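Notes from the Pandon open day, September

Pandon opened its training floor to visitors for an afternoon, and most of the time went to hand-held grippers and soft goods. The operators hold the tool and do the chore themselves, and the recordings are used later to teach an arm. The rules they follow for cloth carry over well to an ordinary closet, so they are set down here as tips.

## Picking up knitwear

Take hold of a knit near the middle and let the rest hang. A corner grip stretches the edge, and a grip on a single layer pulls a loop. The operators close the jaw on at least two layers, wait a moment, then lift straight up.
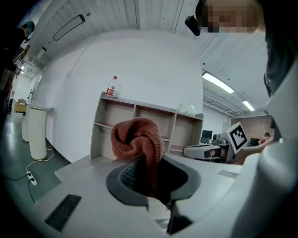
The same applies to kitchen tongs used on a hot towel. Use tongs with rubber or silicone tips. Bare metal slides on tight cotton and snags on anything loosely knitted. If the tips are glossy from dish soap, wipe them with a dry rag first.

Squeeze only until the cloth stops slipping. Extra force leaves a crease that takes a steam iron to remove.

## Working at a low shelf unit

1. Empty the cubbies completely before you sort. Moving items from one cubby to another doubles the work.
2. Stand to one side of the opening, about an arm's length back. Standing square to it blocks your own light.
3. Bring the item level with the opening, then move it straight in. Coming down from above catches the top panel.
4. Release at the back and withdraw slowly. Cloth tends to follow the tool out.

Folded sweaters go in with the fold facing you. Loose items such as scarves can be rolled – a roll keeps its shape better than a stack. 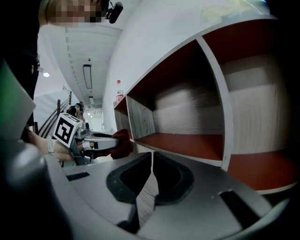 Measure the opening before buying inserts. A bin 33 centimeters wide will not go into a 33 centimeter cubby without scraping, so leave 5 millimeters on each side.

Keep the floor in front of the unit clear for at least 60 centimeters. Cords should run along the wall. A cord that must cross a walking path needs a flat cover.

## Two people on one job

The sessions at Pandon run with more than one operator near the same furniture. Their rule is that one person reaches while the other holds still, and the one reaching says "clear" when finished. It works for making beds and folding sheets as well.

## Practice figures

The handout gave 79 attempts for a new operator learning a single pick. For home use, a few tries with an old dish towel are enough to learn how hard to squeeze. Start with thick cloth and go on to thin.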